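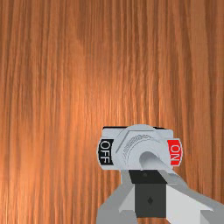
Budgeting for a robot arm: simulate first, or just buy one?

Posted in: Workshop & Automation > Buying and Planning
26 October 2021, started by kettle_and_lathe

Hello all, long-time reader, very occasional poster, so do be gentle with me. We're a small firm of 16 people putting together control panels, and every panel that leaves us has its toggle switches thrown by hand before it's boxed up. It's dull work and hard on the thumbs, and the boss has finally agreed (after a great deal of tea and persuasion) that I can put together a plan for a single small arm with a two-finger gripper to do the switch testing.

I've got until January to hand over a figure. At the moment I'm working in simulation only: one switch on a wooden panel, OFF label on the left and ON label on the right, with the gripper coming up to the lever from below. I've got 37 different switch layouts in our catalogue and so far I've modelled 2 of them, so you'll gather I'm not fast.

What I'd love to know from people who have been through it is this. Do I keep going with the simulation and buy once I'm sure, or do I ask for the money now and learn on the real thing? I've had a quote from Altport for an arm, gripper and stand together, and another from Karakaya for the arm alone, and they're laid out so differently that I can't make head or tail of which is dearer.

Any thoughts gratefully received, however long. I've got biscuits.

----

marshgate

Welcome! Lovely to see somebody doing the planning before the spending, it makes a change from the "I've bought this, what's it for" threads.

I'd stay in simulation a bit longer myself. We did all our reach checks that way and it saved us from ordering an arm that was one size too small. It would have done everything we'd asked of it on the bench and then fallen short of the back row on our biggest panel, and I'd have been the one explaining that upstairs. Put your largest panel in the model, put your most awkward switch in the far corner, and see if the arm can get there without tying itself in a knot. That costs you an afternoon or two and nothing else.

On the quotes, ask both firms to price the same list. Write it out yourself: arm, gripper, controller, stand, guarding, delivery, training days, first year of support. If they won't fill in a line, put a question mark there and ring them until they do.

----

old_solder

I'm going to be the grumpy one, I'm afraid, though I mean it kindly.

A simulated switch will tell you where the lever is and whether you can get a finger to it. What it won't tell you, unless you've measured your own switches and put the numbers in, is how stiff the thing is. Ours vary from batch to batch, and we had some that went over with a nudge and others you could have hung a coat on. All the reach checks in the world didn't help us there. We spent far more time on finger pads and on how hard to push than we ever did on where the arm stood.

So my vote is to hire one. Plenty of suppliers will lend or rent you an arm for a few weeks, and some take the rent off the price if you go on to buy. Terkow did that for us and I thought it was very fair. Get real fingers on real switches as early as you can.

----

kettle_and_lathe

Oh, that's given me something to chew over, thank you both! I hadn't thought of hiring at all. And no, I haven't measured the stiffness. I've been using whatever value the model came with, which I now feel rather sheepish about.

marshgate, our largest panel has 82 switches on it and I've been putting off modelling it because I'm frightened of it. I suppose that's my week sorted.

----

bramblewick

Can I put in a word for the fingers? In your picture you've got the right-hand finger up against the lever with the two of them spread apart, so I take it you're meaning to push with one finger instead of pinching. I'd give that some proper thought before you settle on a gripper, as it changes what you need to pay for. If all you ever do is push a lever over and push it back, a plain fixed prod on the end of the arm might do you, and it's a fraction of the cost with nothing in it to wear out. We bought a very nice electric gripper from Cakton and it spent its first year shut.

If there's any chance you'll want to pick panels up later on, or turn knobs, then have the gripper by all means. But put it on its own line in the budget so the boss can see what it's buying.

----

old_solder

Agree with bramblewick about pricing it separately, don't agree about the prod. You'll be glad of two fingers the first time somebody asks for a rotary switch on the same panel, and somebody always does. Swapping tools afterwards meant new brackets, new cables and a new safety assessment for us. I'd rather have carried the gripper from the start.

----

bramblewick

Fair enough, though that depends on the catalogue, doesn't it? If all 37 layouts are toggles and have been for years I'd still start with the prod. kettle, are there any rotary ones?

----

kettle_and_lathe

A handful, and sales have been muttering about more, so I think I'm leaning towards the gripper. But I'll put both in and let the boss choose, that way it isn't my fault!

----

marshgate

Just to come back on the hiring idea, I've no quarrel with it, but do have the simulation done first so you aren't paying rent while you work out where to stand the thing. And check what the rental includes. Ours came without any guarding and we couldn't switch it on for the first week.

Other things that got left out of our first budget, in no special order: a fixture to hold the panel still, a proper power supply to that corner of the workshop, spare finger pads, and somebody's wages while they learned to use it. The fixture was the big one. If the panel shifts a little each time, the arm is pushing at fresh air.

----

kettle_and_lathe

The fixture! I'd got as far as "clamp, question mark" on the back of an envelope. Right, I'm going to measure a boxful of switches with a little force gauge, model the big panel, and send the same list to Altport, Karakaya and Terkow with hire and purchase both on it. I'll pop back with the quotes once they've all filled in their lines, and if anyone has a fixture design they're fond of I'd be very pleased to see a sketch.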